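April 15, 2021
By the Olmedo bench robotics group

4.2 The dish rack task

We tested the Astico two-arm kit from Veststead on a chore most readers will know well: putting plates in a wire dish rack. It is a wonderful test for a low-cost kit! Plates are thin, smooth and wide, and the slots leave little room for error. All trials in March used the stock grippers and the stock control loop, with 12 practice runs before scoring began.

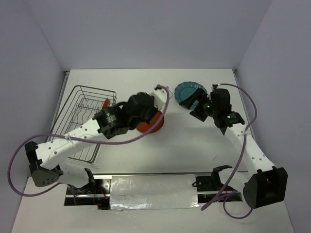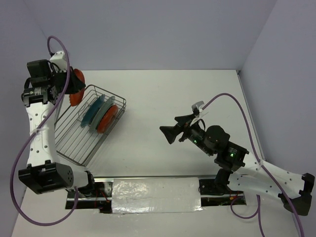
Figure 6. The Astico kit at work on the dish rack task. In the first view both grippers are at plates on the table; in the second, the left gripper holds an orange-red plate on edge.

Each run was capped at 600 seconds, and the policy was trained with a batch size of 256. We were delighted by how little tuning the wrists needed. Our main complaint is the manual, which skips cable routing completely. The Mukadbridge add-on was left out of these trials and is covered in Section 5.

Comments (2)

plainbearing: Great to see plates instead of blocks again. Did you try bowls?

kitchenbot_fan: We have the same kit and agree about the manual. The wrists are lovely, though!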